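I spent part of April at the trade fair in Niltumville, the one where small exporters rent a stall and hope a buyer from abroad walks by. I went last year too and wrote that I probably wouldn't bother again. My cousin's firm had a spare pass, so I went.

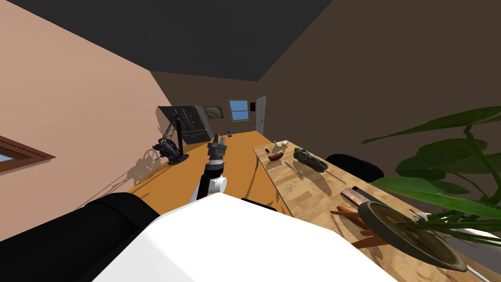
Niltumville Small Exporters' Club

The big change was at customs. Last year you had to pay duty on anything you brought in for display, then file to get it back if you shipped it home unsold. Ziad Mansour waited 72 days for his refund on a load of glass lamps. This time goods could come into the hall under bond, with no duty owed until they sold. You still had to list every piece, and the form still asked for the same weight in two places.

I shared a stall with Ladan Dehghan, who sells dried fruit and a little saffron. We paid 800 for the space, split down the middle, plus a cleaning fee that was not in the first quote. Power was extra. We did without it and charged our phones at the coffee stand by the loading doors.

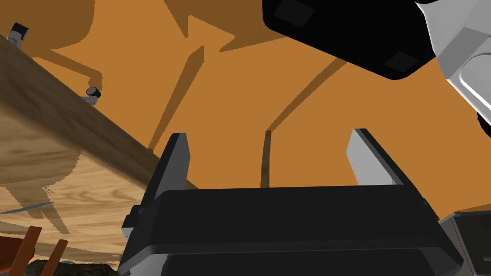

Gripper, fingers apart.

Business was slow until after lunch. The morning was speeches. The deputy minister said the fair would be bigger next year and that the port would stay open later for perishables. I would like to see that second part in writing. Oduor Lyimo ships cut flowers through Mushi and he has heard it before. He told me his boxes sat on the dock there for three nights in February while two offices argued over who had to stamp them.
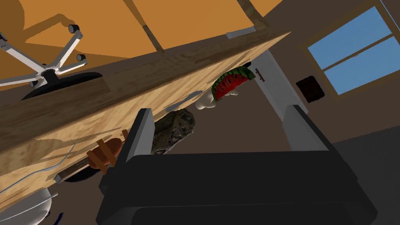
Most of the buyers I talked to wanted smaller orders than they did a year ago. A furniture man from Fastalton used to take a full container of cabinets every spring and now wants a third of that, mixed with other stock. He was picky about the details too. He wanted light wood with the grain showing and plain silver bar handles, like the one on the drawers up there, and he wanted the handles packed separately so they wouldn't scratch the fronts. That means more labor on our end and no change in the price. I said I would send him numbers — I still haven't.

Czesław Bednarek ran the afternoon session on payment terms. It was the most useful hour of the trip. He went through what happens when a buyer's bank rejects a letter of credit over a spelling mistake, and how long you have to fix it. I took two pages of notes and will type them up if anyone wants them.

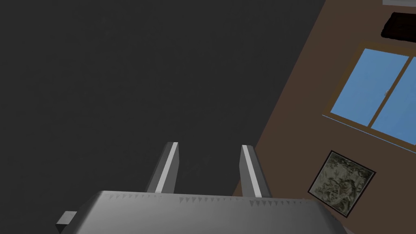
The gripper from behind.

I came home with three real leads and a bag of Ladan's apricots. One of the leads is in Erkberg, where I have never sold anything, so I need to find out what they want on the labels. Kausar Ansari has shipped there and said she'd send me her old paperwork.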